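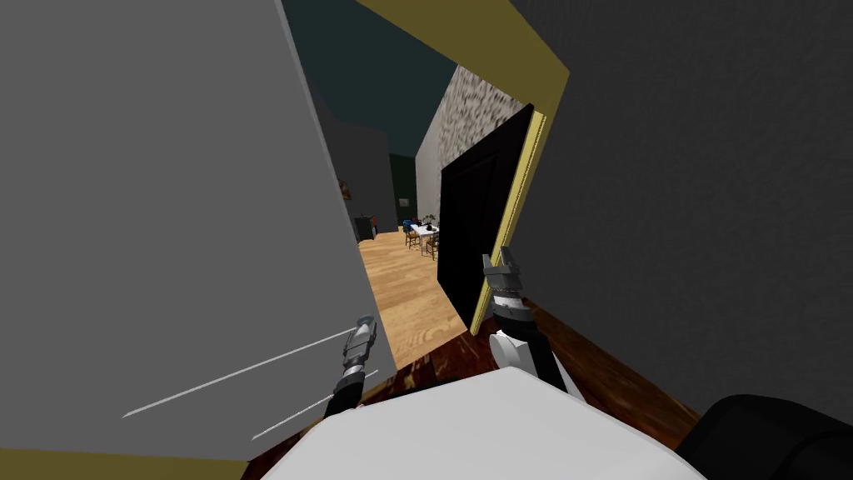 **Marwat Door and Corridor Set**
Maintained by the Workplace Automation Office, Idetmont Residential Services
Status: internal release, open to partner sites on request
Contact: Tineke Verhoeven (data), Naheed Orakzai (staff matters)

This file accompanies the Marwat set, a body of simulated robot episodes prepared for the introduction of two-armed mobile robots at Idetmont residences. It records what the data contains, how it may be used, and what changes in working practice have been agreed with the staff whose duties are affected. Sites must read the section "Effects on Work" before requesting access. Earlier drafts kept that material in a separate document, and several sites received the data without it.

## Summary

| Item | Value |
|---|---|
| Episodes | 1299 |
| Apartment and corridor layouts | 40 |
| Source | Computer simulation |
| Robot | Mobile base, two arms, one gripper per arm |
| Task family | Opening doors, passing through, closing doors |
| View | Onboard, with the robot's own arms and body in view in most episodes |
| People in episodes | None |

## Background

Idetmont operates furnished residences for people recovering from surgery or waiting for permanent housing. The evening housekeeping round consists of fresh linen, collection of trays, and a check of shared kitchens and dining areas. A large share of that round is spent at doors. An attendant with a loaded cart must stop, hold the door, bring the cart through, and return to see that the door has closed.

Staff at the Fulska residence raised the matter first. The building opened in 1995 and has heavier interior doors than the newer sites, and wrist and shoulder complaints among attendants there were recorded over a long period before any equipment was considered. The Workplace Automation Office was asked to study whether a robot could take over the movement of carts and trays between rooms while attendants remained responsible for everything that happens inside an occupied room.

Jesard was engaged to build the simulation and to train the first door-handling models. The Marwat set is the result of that contract.

## Contents

Each episode begins with the robot in a room or corridor and ends when it has passed through a doorway, abandoned the attempt, or reached the time limit. Abandoned and timed-out attempts are kept and labeled. They should be included in any evaluation.

Layouts vary in the following respects:

- door color, panel style, and starting angle, including doors already partly open
- door frame color and width
- wall and floor finishes, including plain, patterned, and stone-like surfaces
- corridor length and the furniture visible beyond the doorway
- lighting

Surface colors are assigned without regard to good taste. Strong combinations are used so that a model does not learn to recognize a door by its color alone.

## File Organization

```
marwat/
 episodes/ one folder per episode
 views/ onboard images
 state.csv joint positions, gripper opening, base motion
 outcome.txt passed, abandoned, or time limit
 layouts/ layout definitions
 splits/ training, validation, and test lists
 notes/ staff review notes, with names removed
```

Splits are made by layout. No layout appears in more than one split, and users who create their own splits are required to follow the same rule. Results obtained on mixed layouts will not be accepted in support of a site request.

## How the Data Was Made

Wouter Van Beek of Jesard directed the simulation work. Layouts were drawn up from general apartment plans. They do not reproduce any Idetmont building, and no resident's room was measured or photographed for the purpose.

Nine attendants from the Fulska evening shift took part in review sessions held on paid time. They were shown recorded episodes and asked to mark any moment at which they would have expected the robot to wait, slow down, or keep its arms closer to its body. Their notes led to two changes. The robot now pauses at a partly open door before reaching for it, on the grounds that a person may be standing behind it. It also keeps the free gripper lower while the other arm works. Episodes recorded before these changes carry the label `pre_review` and are excluded from the default training list.

## Effects on Work

The statements in this section were agreed between Idetmont and the staff representatives at Fulska. They apply to any residence that uses a model trained on this data.

**Duties that move to the robot.** Transport of linen carts and tray carts along corridors, and passage through unlocked interior doors during the evening round.

**Duties that remain with attendants.** Entry to any occupied room, conversation with residents, handling of personal belongings, and the decision to postpone a visit. The robot does not knock and does not enter ahead of an attendant.

**New duties.** Attendants on a shift with a robot must start and park the unit, clear a blocked doorway when called, and enter stoppages in the shift log. These tasks are counted as working time and appear in the job description. Training is given before the first shift, and an attendant who has not received it may decline to work alongside the unit.

**Staffing.** Shift numbers at a site are held at their existing level for the whole trial. Time released by the robot is assigned by the shift lead. At Fulska, Kulsoom Ansari has assigned it to longer room visits and to the dining area, which had previously been left until the end of the round.

**Monitoring.** Robot logs may not be used to measure the speed or conduct of individual employees. Images recorded during live operation are held by the site and are not added to this set.

**Objections.** Any employee may stop the unit at any time and need not give a reason at the moment of stopping. An entry in the log is requested by the end of the shift.

Not all matters have been settled. Several attendants stated in review that walking the corridors with a cart was the part of the round during which residents were most likely to approach them, and that this contact may decline. Tahira Qureshi is collecting accounts from both residents and staff, and her report is expected in July. Until then, sites are asked to keep one corridor walk without the robot in each evening round.

## Known Limitations

1. The episodes contain no people, carts, walking aids, or pets. A model trained on this set alone is unsuitable for use in an occupied corridor.
2. Door weight and closer resistance are simplified. Fulska staff considered the simulated doors much lighter than their own.
3. Locked doors, fire doors, and elevators are outside the scope.
4. Contact between the gripper and the edge of a door is sometimes reported late in `state.csv`. Users studying contact should consult the images as well.
5. Sound is not included. Attendants commonly rely on sound to judge whether someone is near a door.

## Permitted Use

The set may be used for research on door handling and for preparing site trials within Idetmont. It may not be used to justify a reduction in staff hours. Requests from outside partners are reviewed jointly by the data contact and the staff contact, and both must approve.

## Corrections

Errors in labels should be sent to Tineke Verhoeven with the episode folder name and the outcome the reader believes to be correct. Comments on "Effects on Work" should be sent to Naheed Orakzai. Comments from attendants may be submitted in any language, on paper if preferred, and receive a written reply.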